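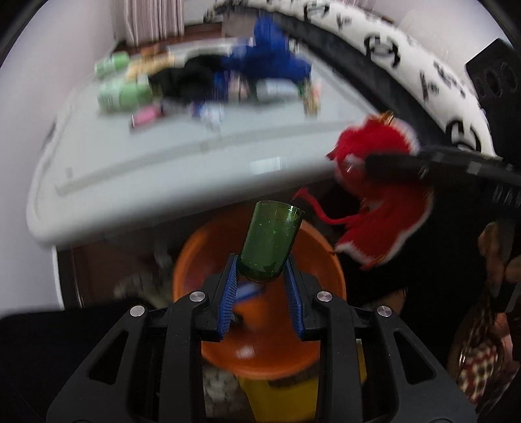 How often should the drip controller's filter be cleaned?
Every 5 days during the first month, then once a month until the end of the season. Clean it sooner if the far emitters slow down.

Section 4. Connecting the Famness drip controller to a rain barrel

The controller can run from a tap or from a barrel of up to 210 liters. Barrel use requires the low-pressure washer, the black one in the parts bag.

1. Set the barrel on a level stand with its outlet at least 800 mm above the highest emitter.
2. Close the barrel valve. Wrap the outlet thread with sealing tape and screw on the filter housing by hand. Do not use a wrench.
3. Fit the low-pressure washer in the controller inlet, flat side down.
4. Attach the controller to the filter housing with the display facing out.
5. Push the supply hose onto the lower fitting and tighten the collar.

Caution: Never connect a pump to the inlet in barrel mode. The valve will not seal against pump pressure.

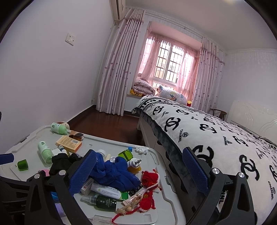 6. Open the barrel valve slowly and check each joint for drips. If a joint leaks, close the valve, drain the hose and repeat step 2.
7. Hold MODE until the display reads BAR. Set start time and run time as in Section 3.

Note: The battery is rated for 3000 valve cycles. Replace it before storing the controller for the winter only if the low battery sign is showing.

Note: Mollah emitters fit the supply hose directly. Pundberg emitters need the reducer.

Section revised September 29, 2022, R. Herath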